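Proderard Work Surface Panels

Product line: Joltthorpe Series
Item no. 2284

Replacement and new-build tops for benches, packing tables, sewing stations and school craft rooms. Panels ship flat, sealed on all faces, with the edges sanded and ready to use. Frames and legs are sold separately.

Overview

The Joltthorpe panel is made for tables that get used all day. The finish is low-gloss, so overhead lighting doesn't bounce back at the person working. Small scuffs blend in better than they do on white or black tops – a common complaint with our older Lim panels, which were discontinued last October.

Panels fit all Proderard frames and most other frames with a flat top rail. If your frame has a raised lip, measure the inside opening and order a cut-to-size panel.

Specifications

Length: 60 in.
Width: 29 in.
Corners: square, or rounded on request
Underside: sealed, not drilled
Finish: low-gloss
Colors: ochre, slate, light gray
Use: indoor only

Mounting

Set the panel on the frame and check the overhang on all four sides before you mark any holes. Drill pilot holes from below with a depth stop on the bit. Tighten the screws by hand. A power driver on a high setting will strip the hole, and stripped holes are not covered by the warranty.

Two people should carry the panel. Lift it on its long edge and don't drag it across the floor by a corner.

Care

Wipe with a damp cloth and mild dish soap. Dry the seams and edges afterward. Don't use steel wool, acetone or bleach cleaners. Hot pans, irons and soldering tools need a mat under them. Glue can usually be lifted with a plastic scraper once it has set.

Ordering and delivery

Stock panels leave our Wenville warehouse within seven business days. Cut-to-size panels take nearly twice as long – call the order desk if you have a fixed install date. Orders for more than one panel go out on a pallet, so please tell us whether you have a loading dock or need a liftgate.

Check the carton before you sign for it. Note any crushed corners on the delivery slip and keep the packing until you have looked over both faces of the panel.

Cut-to-size panels can't be returned. Stock panels can be returned if they have not been drilled.

Color samples are free, limit three per customer. Screen colors vary, so order a sample if you need to match an existing top.

Page updated June 14, 2021
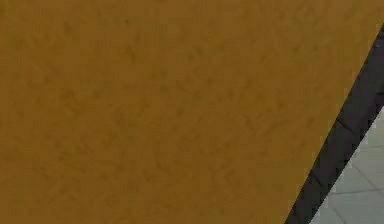 Ochre finish, close view (computer rendering)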